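Hosville named a 25-man squad for the 2 matches against Endale, and the left-back problem is still there. The only natural option played 481 minutes in October, all of them for his club's reserve side. I expect the coach to use a back three in the first leg and push the right winger deeper.

The change costs something in midfield. With a back four, Hosville press with five players and recover the ball high up. With three at the back, the press starts ten yards lower and the second striker has to cover the opposing holding player.
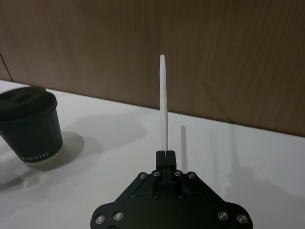
## Endale on set pieces

Endale score mostly from corners. They load the near post, flick on, and send a late runner to the far side. Guvau defended this zonally last month and conceded twice. Pranuvport marked the runner man for man and kept a clean sheet.

## Tickets

The away allocation is up to 500 seats, all behind the north goal. Sales open at noon on the club site. Kickoff for the second leg has not been confirmed, so I have not booked a train.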